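This site uses cookies. By clicking Accept you agree to our cookie policy.

September 17, 2019, posted by the Drindside robot club

My best tip for new members is to practice tray work in the simulator before you book bench time. Put two cubes in a shallow tray and leave yourself a gap between them – you'll need it for the fingers!

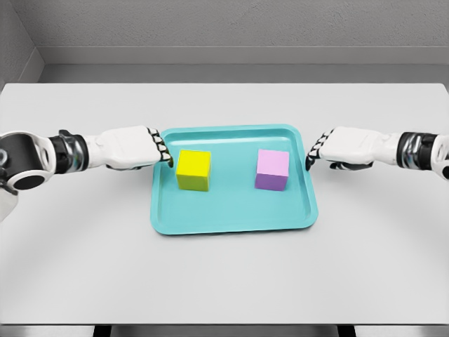

One parent wrote in to ask whether a plain baking tray would do for the real bench, and yes, it will, as long as you stick a damp dishcloth under it (ours used to skate all over the place). Save your file before every run, too. I lost 60 tries in August by skipping that, and I'm still grumpy – so name each one and back it up on the club drive before you go home.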